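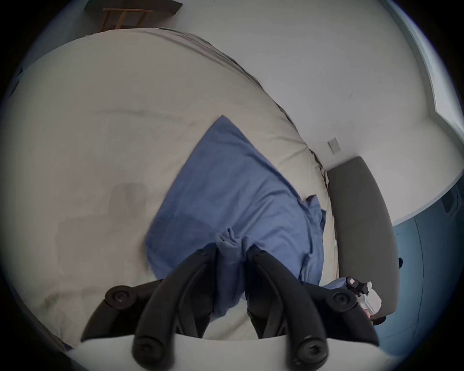

Progress report: Omwood House bedding and laundry renewal

Prepared for: Maldonado Fund, Supported Housing Program
Prepared by: Tamunoemi Nwosu, Facilities Manager
Date: 2025-07-02
Status: On schedule, one open item on drying capacity

1. Purpose of this report

The grant agreement asks for a written update at the midpoint of the work. It covers the replacement of bed linen and pillows at Omwood House, the changes to the in-house laundry, and the short trial of a new change schedule on the second floor. Spending is reported under section 6. The final report is due in August.

2. Background

Omwood House provides 68 single rooms for adults in supported housing. Before the project, linen was bought as needed, from whichever supplier had stock, and stored together in one closet on the ground floor. Sheet sizes were mixed. Pillowcases came in three lengths, and the shorter ones did not close over the pillows in use on the upper floors. Staff reported that sorting took longer than washing on most days.

The application asked for funds to do the following:

- Replace all sheets, pillowcases and pillows with a single specification.
- Move clean storage from the ground floor to one closet per floor.
- Replace the older of the two washers and service the other.
- Write and test a fixed linen change schedule.

Mattresses were left out of the request. They were replaced under a separate budget and are still within their service period.

3. Work completed

3.1 Linen specification

Samples were requested from two suppliers, Zastosden and Celtonholm. Each sent sheets and pillowcases in a cotton and polyester blend. The samples were washed 17 times on the standard hot cycle and measured flat after the first, eighth and final wash. The Zastosden pillowcases lost more length than width and were tight on the pillow by the final wash. The Celtonholm pillowcases shrank less and kept their seams. Color loss was slight in both sets.

Celtonholm was chosen on shrinkage. Its unit price was a little higher, and the difference was covered by dropping the decorative hem in the original request. The specification now states finished size after washing, where the old purchase orders gave only the size as sold. Future orders will use the same wording.

3.2 Delivery and marking

The first delivery covered all rooms on the second and third floors. The second delivery, for the first floor, arrived short of fitted sheets and was completed nine days later. Every piece has been marked at the hem with the floor number and the month of issue. Marking was done by hand with a laundry pen. Heat-sealed labels were considered and rejected, as the press would have needed its own outlet and a table the linen room does not have.

Old linen in usable condition was washed, folded and given to a local animal shelter. The rest went to textile recycling. Nothing from the old stock remains in circulation apart from a small reserve of blankets.

3.3 Storage

Closets on the second and third floors have been fitted with adjustable shelves. Fitted sheets are on the middle shelf, flat sheets below, pillowcases above. Spare pillows are kept in closed bags on the top shelf. The first-floor closet shares a wall with a bathroom and showed damp at the lower back corner when it was emptied. The source was a failed seal around the shower tray. It has been resealed, and the closet will be left empty until two moisture readings taken a week apart agree with the reading from the hallway wall. First-floor linen is stored on the second floor in the meantime.

3.4 Washers

The older washer has been removed and the new machine is in use. Installation took one day longer than planned because the drain connection did not match the drawing on file. The drawing has been corrected. The second washer was serviced at the same visit and had its door gasket and inlet filters replaced.

Each load is now recorded on a sheet beside the machines with the floor, the type of linen and the cycle used. The sheets are typed up at the end of the week. Entries were patchy at first, mostly on evening shifts, and have improved after the sheet was reduced from seven columns to four.

4. Change schedule trial

The trial ran on the second floor for 8 weeks. Under the old practice, linen was changed on request or when staff judged it was needed. Under the trial, each room had a fixed day for a full change and a second fixed day for the pillowcase only. Residents who prefer to change their own beds received a folded set at the door on the same days.

Findings to date:

- The number of loads per week rose slightly but became even across the week. Before the trial, most washing fell on two days.
- Requests outside the schedule dropped after the second week.
- Residents who change their own beds asked for the pillowcase to be folded inside the flat sheet so that the set stays together. This is now standard.
- The mid-week pillowcase change was skipped more often than the full change, usually when the resident was resting. The written procedure now says to leave the clean pillowcase in the room and collect the used one at the next visit.

The trial did not measure staff time directly. An attempt was made to time rooms in the first week, but interruptions were recorded inconsistently and the figures were discarded. A simpler measure, the time at which each floor is finished, will be used when the schedule is extended to the other floors.

5. Issues and risks

Drying capacity. The new washer extracts more water than the old one, which has shortened drying time for sheets. Pillows remain slow. A full load of pillows occupies a dryer for most of a morning, and both dryers are needed for sheets on the busier days. Pillow washing has been moved to evenings as a temporary measure. A third dryer would require work on the exhaust duct and is outside the present grant. We are getting a price for the duct work alone so that the option can be considered in the next budget.

Supplier lead time. Celtonholm has told us that fitted sheets in our size are made to order. A reserve equal to one change for one floor will be held on site.

First-floor closet. If readings do not settle, the lower section of plasterboard will have to be cut out and replaced. The cost would be met from the building maintenance budget.

6. Budget

Spending is within the approved total. The linen line is close to fully spent, with the final Celtonholm invoice still to be paid. The washer line is closed. Shelving for the first-floor closet has been bought but not fitted. An amount of $4,000 remains unspent on the contingency line.

We ask for the Fund's agreement to use part of that contingency for waterproof pillow protectors. These were not in the original application. They would reduce how often whole pillows need washing and so relieve the dryers. Two types are being tested in vacant rooms, one with a zipper and one with an envelope closure. The zippered type is harder to fit but stays in place. The envelope type works loose at the open end when the pillowcase is pulled off quickly - a minor fault, but one that adds a step to each change.

7. Next steps

- Confirm moisture readings and fit shelves in the first-floor closet.
- Extend the change schedule to the first and third floors.
- Complete the pillow protector test and send the Fund a short note with the preferred type and price.
- Obtain the duct work price.
- Check hem markings on a sample from each floor for legibility after repeated washing.
- Submit the final report in August, with load records attached.

Questions on this report may be sent to Tamunoemi Nwosu at the Omwood House office. Copies of the wash test measurements and the revised linen specification are available on request.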